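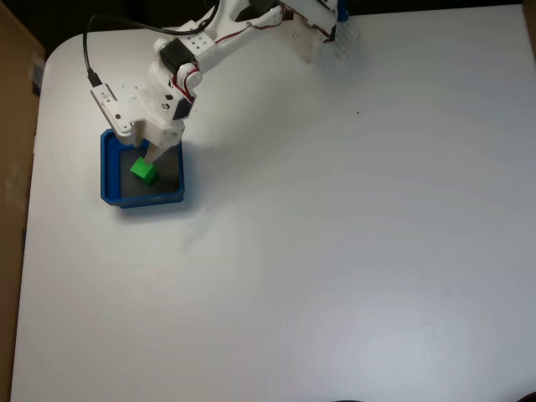 Drucken | Als E-Mail senden

Mittwoch, 24. Mai 2023 - Arbeitsgruppe Manipulation, Institut Brerby

3 Versuchsaufbau und Datenerhebung

3.1 Hardware

Sämtliche Versuche wurden mit einem Tischarm aus gedruckten Segmenten durchgeführt, dessen Gelenke von Servomotoren angetrieben werden. Der Greifer besitzt zwei Backen, ebenfalls aus dem 3D-Drucker. Auf eine Kraftmessung an den Backen wurde verzichtet; als Ersatzgröße dient der Motorstrom des Greiferservos, der mit derselben Rate wie die Gelenkwinkel aufgezeichnet wird. Das Spiel in den Gelenken wurde nicht kompensiert. Es geht damit als systematischer Fehler in Demonstration und Ausführung gleichermaßen ein.

Arbeitsfläche ist eine weiße Tischplatte. Als Behälter wird eine rechteckige, faltbare Schale mit blauen Wänden und dunklem Boden verwendet, als Objekt ein grüner Würfel. Die Position der Schale wird zwischen den Episoden variiert, ihre Orientierung nur geringfügig. Der Würfel kann am Boden der Schale flach oder verkippt zu liegen kommen - beide Fälle sind im Datensatz Vuvia enthalten und werden bei der Auswertung nicht getrennt.

3.2 Kameras

Zwei Ansichten werden synchron aufgenommen. Die erste zeigt Arm und Arbeitsfläche von außen, die zweite blickt über die Greiferbacken hinweg auf den Tisch (Abb. 1). In der zweiten Ansicht ist die Schärfe auf den Bereich vor dem Greifer gelegt. Die Backen selbst werden daher unscharf abgebildet, ihre Öffnungsweite bleibt für das Netz jedoch auswertbar. Der Weißabgleich ist während der gesamten Erhebung fixiert.

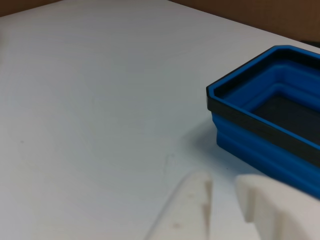 Abb. 1: Ansicht über die geöffneten Greiferbacken (unten) auf die Tischfläche. Die Schale ist nur teilweise erfasst.

Die teilweise Erfassung des Behälters stellt für die Regelung den kritischen Fall dar. Liegt nur ein Ende der Schale im Sichtfeld, so lässt sich deren Mittelpunkt aus der Greiferansicht allein nicht bestimmen. Die Strategie muss entweder auf die Außenansicht zurückgreifen oder den Greifer so verfahren, dass ein größerer Teil des Randes sichtbar wird. Welche der beiden Lösungen gelernt wird, ist durch die Demonstrationen nicht vorgegeben.

3.3 Demonstrationen und Training

Aufgezeichnet wurden 200 teleoperierte Episoden. Nach Ausschluss von Episoden mit Bildausfällen oder unvollständigem Stromsignal verblieben 118 für das Training. Jede Episode besteht aus Anfahrt, Absenken in die Schale und einer Greifer- oder Ablagephase. Die Phasengrenzen wurden aus Backenöffnung und Motorstrom abgeleitet und nicht von Hand nachbearbeitet.

Die Strategie wurde auf dem Rechner Clillham mit 3 verschiedenen Startwerten trainiert. Die Lernrate steigt über die ersten 2000 Schritte linear an und bleibt danach konstant. Zum Vergleich dient das Verfahren nach Ó Conaill, das ausschließlich die Außenansicht verarbeitet und in der Architektur sonst unverändert übernommen wurde.

3.4 Beobachtungen

Bei vollständig sichtbarer Schale unterscheiden sich beide Verfahren in der Anfahrt kaum. Abweichungen treten beim Absenken auf: Ohne Greiferansicht setzt der Arm häufiger auf dem Rand auf, vor allem wenn er die Schale in der Außenansicht verdeckt. Mit beiden Ansichten wird die seitliche Lage noch unmittelbar vor dem Eintauchen korrigiert. Bei nur teilweise sichtbarem Behälter verfährt der Greifer zunächst parallel zur Tischfläche und senkt sich erst danach ab, allerdings nicht bei allen Startwerten gleich ausgeprägt.

Ein Einfluss des Schattens, den Arm und Schalenwand auf die helle Fläche werfen, konnte nicht ausgeschlossen werden. Versuche mit geänderter Beleuchtung stehen aus.

Seite drucken | Artikel per E-Mail versenden

Verwandte Beiträge
- Motorstrom als Kontaktsignal bei gedruckten Greifern
- Vuvia: Aufbau und Format des Datensatzes
- Verdeckung in der Außenansicht: Messreihe vom Februar
- Gelenkspiel und Wiederholgenauigkeit einfacher Tischarme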